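How to Make Subtitles for a Short Film in Two Languages

Monday, August 28, 2023

I made a 17-minute comedy with my cousins last winter, and half the jokes are in one language and half in another. My grandmother followed the first half. Our friends followed the second. So I sat down to learn subtitles, and I've done enough of them since then (three shorts and one very long wedding film) that people keep emailing me to ask how. This is the long answer!

You don't need to pay for anything. Any free subtitle editor that saves .srt files will do, and they all work more or less the same way. I'll use our film, Gronesport, as I go along.

Step 1: Lock your picture

Finish the edit first. I mean really finish it. If you trim two seconds off the opening after the subtitles are timed, every single line after it slides out of place and you'll be nudging things until bedtime. I did this in February and I'm still a little sore about it.

Step 2: Write down what people say

Type the whole dialogue in a plain text file, in whatever language it's spoken. Don't translate yet. Put the speaker's name in front of each line and leave a blank line between speakers. Where somebody mumbles, ask the actor while they still remember. Our lead improvised most of the ferry scene and there was no script to check against, so I played it over and over with headphones on. 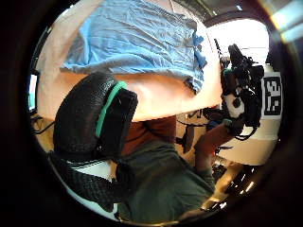

Grethe Zoëga wrote in to say she skips the typing and lets her editing program make a rough transcript, then fixes it by hand. She says it gets the names wrong every time and the rest mostly right, as long as the actors stick to one language per sentence. Ours don't, so I still type. Try it both ways and see which one annoys you less.

Step 3: Translate for the eye

People read slower than they listen, and they also want to look at the actors' faces. Keep it to two lines on screen at once, and keep each line short enough that you can take it in with one glance. Drop the "well" and "you know" unless the hesitation is the joke.

Jokes are the hard part. There's a pun on the town name Pomholm in our film that just doesn't exist in English, and I spent an entire evening on it – then I gave the character a different joke with the same rhythm, so the laugh still lands when the other guy rolls his eyes. I'd much rather do that than put an explanation in brackets. A bracket kills a comedy faster than bad sound.

Songs are up to you. I translate them if the words matter to the story and leave them alone if it's just music under a driving scene.

Step 4: Time the lines

Open the video in the subtitle editor and set a start and an end for each line. Start the line right when the mouth opens. Let it stay up a moment after the person stops talking, but try to get it off the screen before a cut to a new scene. A subtitle hanging over a cut makes people read it twice (I have no idea why, but I do it too).

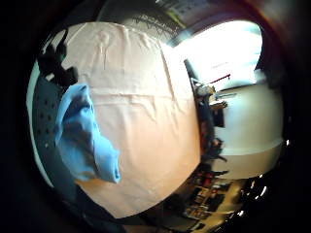
Should the two languages look different on screen? I keep the same font and color for both, and put the second language in italics only when a character is switching on purpose and the audience needs to notice.

White letters with a thin black outline work over nearly everything. We had one snowy scene where they got lost, and making the outline a touch thicker fixed it.

Step 5: Check it with somebody who doesn't know the film

You know every line by heart, so you can't judge the reading speed anymore. Sit a friend down, say nothing, and watch where they frown. Ketill Ragnarsson did this for me and stopped the film 3 times in the first scene. Two of those were typos. The other was a line given to the wrong brother, which changed the plot quite a bit.

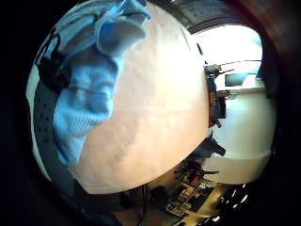
Step 6: Export and name your files

Save one .srt per language and choose UTF-8 when the editor asks about encoding, or your accented letters will turn into question marks. We have a character called Priedītis, so I found that out early. Give the subtitle file exactly the same name as the video, with the language code before .srt, and most players will pick it up on their own.

If you're sending the film to a festival, read their rules first. Some want a separate file and some want the words burned into the picture. Keep a clean copy of the film with no subtitles on it either way, and put it somewhere you won't overwrite it.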